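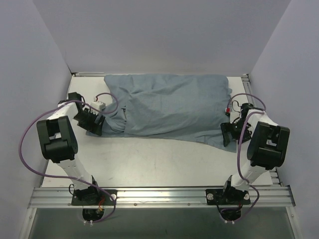 Blue-gray pillow in its cotton pillowcase.

Is Radosław Bednarek with anyone right now? (and other Velska questions)

Posted by marnie_b-side, Wed 12 December
388 replies | 14 shares

OK so I've been a Velska fan since the second record and I still can't work out the most basic stuff about these people. My sister asked me over dinner if the singer was married and I opened my mouth and had nothing. I went looking and every single celebrity bio page says something different. One says single, one says "possibly married," and one has him down as a drummer, which he has never been in his life.

So, what do we know for sure? I'm mostly asking about Radosław but I'll take anything on Heidrun Haslinger too, because the bio pages are even worse about her. One of them gives her two different birthdays on the same page!

And did they ever date? I feel like that's the big one.

---

tapehiss_tom wrote:

They did not date. This comes up every winter when there's no tour to talk about. They met because she answered an ad for a keyboard player and he had a van. He's told that story on stage I don't know how many times.

---

Lindy Quarterstaff wrote:

He has told a story on stage, Tom, and the story changes. In Wodstead he said it was an ad. On the Jistau live album, in that long bit before "Kubiak," he says she was already in the band when he joined. Go listen, it's right after somebody drops a glass.

I'm not saying they dated. I'm saying I wouldn't use his stage chatter as evidence of anything.

---

tapehiss_tom wrote:

The Jistau bit is a joke. He's doing a voice. She's laughing in the background.

---

Lindy Quarterstaff wrote:

Jokes can have true things in them.

---

oboe_no wrote:

For what it's worth I was at the October show in Wodstead and he thanked "my wife, who is at home with a cold" before the encore. I was near the front and heard it very clearly. So married, I'd say. My boyfriend was next to me and he heard it too.

Also they played all of side two and I cried through most of it, if anyone wants a review.

---

marnie_b-side wrote:

Oh that's great, thank you! WIFE. My sister will be crushed. And side two?? In order? I had tickets for that show and gave them away because of a work thing and I'm never going to forgive myself.

---

hugo.p wrote:

I was at that show too and I heard "my wife" as "Mike." There's a guy called Mike who does their monitors and he was missing that night, someone else was at the desk. "Mike, who is at home with a cold." Makes a lot more sense.

---

oboe_no wrote:

It was not Mike.

---

hugo.p wrote:

The sound was awful in there though, you have to give me that. Low ceiling, and the bass just sat on everything. I counted the crowd as a win anyway, the venue said 863 tickets went and it holds 900, which for a Wednesday in a town that size is pretty good going.

---

oboe_no wrote:

Sound was fine up front. Still not Mike.

---

pelican_dub wrote:

Does anyone have a recording? That would settle it. I know there's a taper who usually does the Wodstead shows, older guy, leans on the left wall with his coat over his arm. He put the last one up and the talking between songs was very clear, clearer than the songs if I'm being picky.

---

tapehiss_tom wrote:

I know who you mean and I've already written to him. He's slow. The last time I asked him for something it took until spring and then he sent me the wrong band.

---

Greta in the Cheap Seats wrote:

Can I go back to Heidrun for a second, since all the threads end up being about him – she wrote most of the songs! The sleeve on the first pressing credits everything to "Haslinger / Bednarek" and then by the reissue it's been flipped around. I own both (yes, I paid too much, the first pressing was only 700 copies and people know it). If we're going to fill in a bio for somebody, I'd start with her.

What I've got, from an interview in a little stapled fanzine I bought at their merch table years ago: she trained on church organ, she grew up with three brothers, she hates flying, and she taught piano to kids until the second album paid enough for her to stop. She says in there that she'd been living with the same person for a long time and that he "doesn't care for loud music." No name. I like that she left it there.

---

Lindy Quarterstaff wrote:

"Doesn't care for loud music" does rule out Radosław, I'll admit.

---

tapehiss_tom wrote:

I'm going to print that out and hang it up.

---

marnie_b-side wrote:

Greta, is there any chance you could scan that interview? I'd pay postage or whatever you pay for a scan. I didn't know about the organ at all, and now I keep hearing it in "Low Barn," the way the left hand just holds and holds.

---

Greta in the Cheap Seats wrote:

I'll do it this weekend. It's on pink paper and the type is tiny so don't expect much. There's a page missing too, the one with his half of the interview on it, so no help on the wife question.

---

quietcar wrote:

Unpopular view, but do we need to know? He's never put his home life in the songs and he's never brought anybody to a photo shoot. I take that as a pretty clear hint. I got a bit queasy reading this thread on the train this morning. If he's got a wife with a cold, good luck to her, let her have her cold.

---

marnie_b-side wrote:

That's fair and I did think about it before posting. I don't want an address or anything! I just find it odd that I can hum every note of five albums and couldn't tell you one thing about the guy. But if people think it's creepy I'm fine with sticking to the music.

---

pelican_dub wrote:

I don't think it's creepy to ask if a singer is married, people have asked that about singers forever. Digging through wedding records would be creepy. Repeating something he said into a microphone is just going to a concert.

---

quietcar wrote:

If he said it. We've still got Mike in the running.

---

hugo.p wrote:

Thank you.

---

Lindy Quarterstaff wrote:

Slightly off topic, but has anybody got a theory on who "Kubiak" is about? I always took it for a breakup song and my husband swears it's about a hardware store. He says there was a Kubiak's near where the band used to rehearse and that "you closed on me at five" is meant to be taken as written.

---

tapehiss_tom wrote:

Your husband is right. It was a store. Heidrun said so on the radio when the single came out, they used to buy fuses there.

---

Lindy Quarterstaff wrote:

I danced to that song at my wedding, Tom.

---

Greta in the Cheap Seats wrote:

It's still a lovely song. And I think both can be true, the bridge is way too sad for fuses.

---

marnie_b-side wrote:

OK so where I've landed: Radosław is probably married (oboe_no) or has a friend named Mike (hugo), Heidrun has been with someone quiet for years, and they never dated each other. I'm going to write to the bio page about the drummer thing at least. Does anyone know how you get those corrected? There's a contact form but it just spins.

---

tapehiss_tom wrote:

You don't. I tried with the birthdays. They added a third one.

---

3 newest comments

velvet_ines: The wife thing is true, or it was a few years ago. He mentioned her at an in-store and said she picks the set list when they can't agree. Didn't say a name.

hugo.p: I'd like to know whether Mike was at that in-store.

oboe_no: Recording's up! Talking starts right before the last song. I'm listening on my lunch break and I'll post the time stamp when I find it.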